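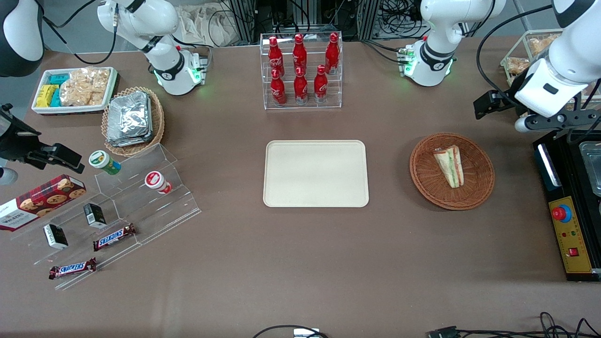
Figura 4. Expositor acrílico con botellas de Coca-Cola en los dos niveles.

4. Montaje y mantenimiento del expositor Brallmont

4.1 Antes de empezar

Saque todas las piezas de la caja y déjelas sobre un paño limpio. Los paneles llevan una lámina protectora por ambas caras; no la retire todavía. El expositor se entrega con bolsa de tornillería, llave hexagonal y patas adhesivas.

Precaución: los cantos sin pulir pueden cortar. Use guantes hasta terminar el paso 5.

4.2 Montaje

1. Coloque los dos laterales en paralelo, con las ranuras hacia dentro.
2. Despegue la lámina solo en la zona de las ranuras, unos 22 mm.
3. Introduzca el escalón inferior desde delante hasta que haga tope.
4. Repita con el escalón superior. Si entra forzado, sáquelo y revise que no quede lámina en la ranura.
5. Ponga los tornillos a mano y apriételos después en cruz. No utilice atornillador eléctrico.
6. Retire el resto de la lámina y pegue las patas.

Nota: el modelo Brallmont 64 lleva además un refuerzo trasero, que se fija antes del paso 5.

4.3 Carga y colocación

El peso máximo por escalón es de 5 kg. Ponga primero los artículos pesados en el nivel inferior - nunca al revés - y reparta la carga a lo ancho. Los envases de vidrio deben apoyar toda la base.

Para productos planos o de bolsillo conviene el accesorio de canales Zerance, que se vende aparte.

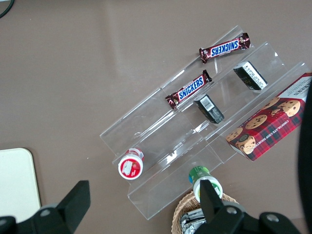
Figura 5. Soporte escalonado transparente, con una barrita Snickers en el nivel más alto.

4.4 Limpieza

Limpie con agua tibia y jabón neutro, y seque con microfibra sin apretar. No aplique alcohol, amoniaco ni limpiacristales: el acrílico se vuelve mate y aparecen grietas finas junto a los tornillos.

Precaución: no lo deje cerca de hornos o lámparas de calor. La temperatura de uso no debe pasar de 33 °C.

4.5 Recambios

Indique la referencia grabada en el lateral izquierdo al pedir piezas a Skikorance. Los pedidos de recambios salen los martes.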